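Fetow startet Haushalts-App „Nina“: Ausgaben im Blick, 10 Euro Startguthaben für Neukunden

Kostenlos für iOS und Android – ab März in den Stores

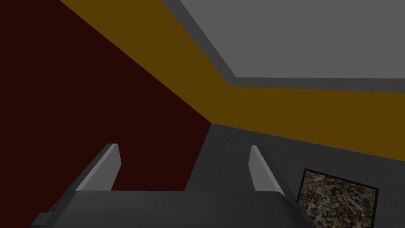
Roltthorpe. Der App-Anbieter Fetow bringt im März seine neue Haushalts-App „Nina“ auf den Markt. Ausgaben, Daueraufträge, Abos, Handyguthaben – alles in einer Oberfläche. Wer sich neu registriert und die Mobilnummer bestätigt, bekommt 10 Euro Startguthaben gutgeschrieben. Einlösbar für Prepaid-Aufladungen und für Rechnungen bei teilnehmenden Stadtwerken. Keine Barauszahlung.

Die App liest auf Wunsch die Umsätze der verknüpften Konten ein und sortiert sie in 36 Kategorien. Miete, Strom, Lebensmittel, Tanken und so weiter. Eigene Kategorien lassen sich anlegen, umbennen und löschen. Falsch zugeordnete Buchungen einfach antippen und verschieben, beim nächsten Mal landet der gleiche Händler dann dort, wo er hingehört.

Zum Start werden 113 Banken und Sparkassen unterstützt. Weitere folgen im Lauf des Jahres, eine Liste steht in der App unter „Konten“. Wer seine Bank nicht findet, kann Buchungen von Hand eintragen oder eine CSV-Datei importieren.

Neu gegenüber der Vorgänger-App Brarside:

- Gemeinsame Kasse für 2 Personen, jeder mit eigenem Login
- Erinnerung vor Ablauf von Kündigungsfristen (Handy, Fitnessstudio, Streaming)
- Aufladen von Prepaid-Karten direkt aus der Übersicht
- Sparziele mit Monatsrate
- Dunkles Design, wurde oft gewünscht

Bestehende Brarside-Nutzer müssen nichts neu eintippen. Beim ersten Start von Nina die alten Zugangsdaten eingeben, Kategorien und Sparziele werden übernommen. Bankverbindungen müssen aus Sicherheitsgründen einmal neu freigegeben werden. Brarside selbst läuft vorerst weiter, bekommt aber keine neuen Funktionen mehr. Das Startguthaben gilt auch für Umsteiger, sofern noch kein Bonus aus einer früheren Aktion ausgezahlt wurde.

Freunde werben geht ebenfalls. Pro geworbener Person gibt es weiteres Guthaben, bis zu 36 Euro im Kalenderjahr. Den Einladungscode gibt es im Profil. Gutschrift erfolgt nach der ersten Aufladung oder Rechnungszahlung des Geworbenen – nicht schon bei der Anmeldung.

Kosten: Die Grundversion ist kostenlos und werbefrei. Fetow finanziert die App über Provisionen auf Aufladungen und über ein Abo für Vielnutzer, das im Sommer kommen soll. Preis steht noch nicht fest. Umsatzdaten werden nach Angaben des Unternehmens nicht an Dritte verkauft. Der Kontozugriff ist rein lesend und kann jederzeit in den Einstellungen widerrufen werden, Zahlungen gibt der Nutzer einzeln frei.

Voraussetzungen: Smartphone mit aktuellem Betriebssystem, deutsche Mobilnummer, Mindestalter 18. Pro Mobilnummer nur ein Bonus. Eine Version fürs Tablet ist in Arbeit, Webversion vorerst nicht geplant.

Über Fetow: Fetow mit Sitz in Roltthorpe entwickelt Apps rund um Haushalt und private Finanzen. Bekannt wurde das Unternhemen mit dem Ausgabenplaner Brarside.

Pressekontakt: Fetow, Pressestelle, Roltthorpe. Bildmaterial und Testzugänge auf Anfrage, Rückmeldung werktags bis 17 Uhr.

Kommentare

sparfuchs_ost
Gilt der Bonus auch wenn man das Guthaben für ne andere Nummer nutzt? Also Handy von meiner Tochter aufladen

Mirabelle
Brarside war super, hoffentlich machen die das mit dem Umstieg ordentlich. Beim letzten großen Update waren bei mir alle Sparziele weg!!

k.h.
Kontozugriff geb ich keiner App. CSV reicht mir.

tanknadel
@sparfuchs_ost bei Brarside ging das mit fremden Nummern, ob bei der neuen auch – keine Ahnung

Mirabelle
Weiß jemand ob die gemeinsame Kasse auch geht wenn einer iPhone hat und der andere Android?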